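Cleden publishes upkeep schedule for two-arm packing cell, and leaves out the uptime claim

INDSKA, 17th April. Cleden today released the full setup and upkeep schedule for its Fenavska packing cell, a tabletop station with two arms that puts cans and drink cartons into bins. The company is making no promise about hours saved. It has read plenty of those promises from other suppliers and does not think much of them.

The schedule rests on 2,028 logged cycles run at the Kowalchuk site in March. Most of the stops came from small things: a bin set down crooked, a cable rubbing on a housing, finger pads left on too long. None of these would show up in a sales demo.

On the Fenavska cell the left arm carries a black gripper and does the lifting. The right arm ends in a hand with several fingers and waits beside the bin when it has no job. Drink cartons are the harder item. They give when squeezed, and a grip force that suits a metal can may crush them.

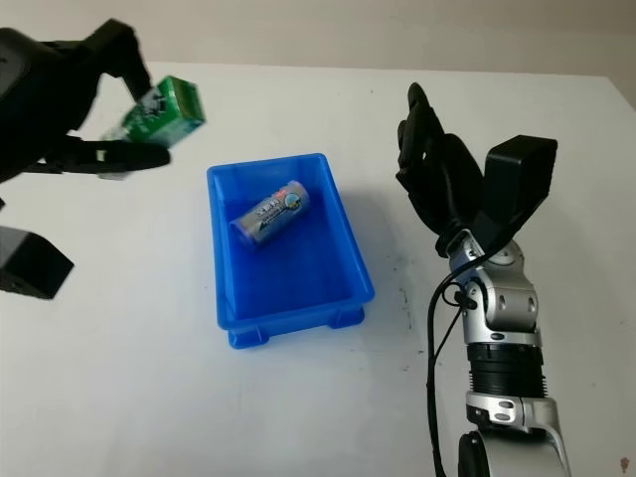 What the schedule asks for

Every 800 cycles, the gripper fingers come off for cleaning and the pads are checked for wear. Cleden first set this at twice the figure and now says that was too hopeful.

At the start of each shift, an operator spends 15 minutes on the cell. The bin goes back to its taught position, the cable loop at the right wrist is checked for slack, and one can and one carton are run at low speed.

After any finger change, grip force must be set again for each item. Cleden does not accept the common claim that a saved setting will do.

What is still open

The schedule does not cover wet cartons or damaged cans. Wear on the right hand has not been measured for long enough to give a service interval, so none is given. Version 2 will add one if the logs support it.

Copies are available from the Cleden service desk in Indska.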